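Three evenings of dragging a robot about by remote

So I've finally had my turn on the teleop rig at Orkau, after months of watching Thilini Wijesinghe make it look like nothing at all. You hold a pair of controllers, the arm copies you, and everything you do gets saved so the robot can (in theory!) learn to do it on its own. The job is picking things off the curved green belt. Bowls would be easier. We don't get bowls.

My first session was meant to be an hour and I came out after two with a stiff neck. The wrist camera is what you live in. You stop looking at the arm itself after a few minutes and just steer by the two black fingers at the bottom of the screen, which is lovely until something long and pink fills up half your view and you've no idea how far away it is.
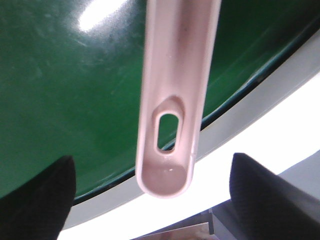 The pink handle, from the wrist camera. Fingers open, nerves shredded.

Depth is the bit I'm rubbish at. The handle always looks closer than it is, or further, depending on my mood. Thilini's trick is to pick one feature and watch how it slides against the background as you move in, so I used the hole near the end and it did help a bit. She also told me to stop correcting so much. If I wobble, the robot learns to wobble, and then Kamrul Barua has to sit through the recordings and throw mine out. He binned 27 of my first 100, and was very nice about it, which was worse.

The shine is a pain too. Green belt, big glare off the lights, and then steel rods with highlights all down them, so your eye goes everywhere except where the fingers are. 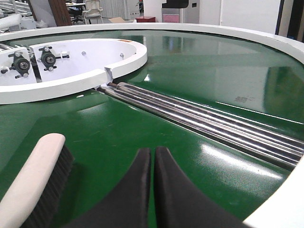

What I've settled on is going slower at the start and quicker at the end. I used to rush over and then dither above the thing for ages, and Kamrul says the dithering is the part that confuses the training most. Now I take my time lining up, breathe out, and go.

The whole set is up to 2,210 recordings between all of us and I'd like more of them to be mine by the end of September. Next week Yesenia Ospina is letting me try the brush, bristles and all, and I've already been told not to grab it by the wrong end.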